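Hestlow Opens Its Kitchen for a Season of Pickled Lemons

HESTLOW, March 27, 2023 - The small preserves maker Aslow announced today that it will sell pickled lemons under its own name for the first time. The lemons come in two sizes, 500 grams and 680 grams, and they will be in the Hestlow shop and in the shops of its partner Kullau before the end of the month.

Aslow is known mostly for plum butter and for a dark cherry jam. The idea for the lemons came from Salma Abdel Rahman, who joined the company as head of recipes and who grew up with a jar of them always open on the kitchen shelf. Her recipe uses whole lemons, coarse salt, nigella seed and a little safflower. The fruit is cut in four but not fully through, filled with salt by hand, and left in its own juice for seven weeks.

"In my family we eat them with beans in the morning," said Salma Abdel Rahman. "Here the people asked me if it is a jam. I told them to try it with bread and butter first, and after that we can speak about the name."

The lemons are bought from the grower Ouazzani, with whom Aslow signed a contract this winter. The fruit is not waxed, and this is important for a product where the peel is the part that one eats. Sherif Cherkaoui of Ouazzani said that his family has sold lemons for juice during many years and is glad to see them used whole.
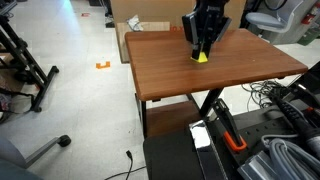 The first batch is 600 jars. Perrine Chevalier, the director of Aslow, explained that the company did not want to make a bigger quantity before it knows how the customers will receive it. A second batch is planned if the first one is sold, and it would have a version with hot pepper, which was tested already with the staff and divided them strongly.

"We make sweet things since the beginning, and our customers are faithful to the sweet things," said Perrine Chevalier. "But they also cook dinner. Many of them wrote to us that they want something for fish or for a chicken."

Every jar comes with a small paper with three recipes: a lentil soup, a potato salad, and baked carrots with the chopped peel. The recipes were written by Aurélien Marchal, who teaches evening cooking classes in Hestlow. He advises rinsing the lemon shortly under cold water before use and adding no other salt to the dish until it was tasted. After opening, the jar should be kept in the refrigerator, with the fruit covered by the liquid.

A free tasting will be held in the Hestlow shop on the first day of the sale. Guests may bring their own empty jars, which the shop takes back and washes.

Contact for the press: Vlastimil Malý, Aslow, Hestlow. Sample jars can be sent on request.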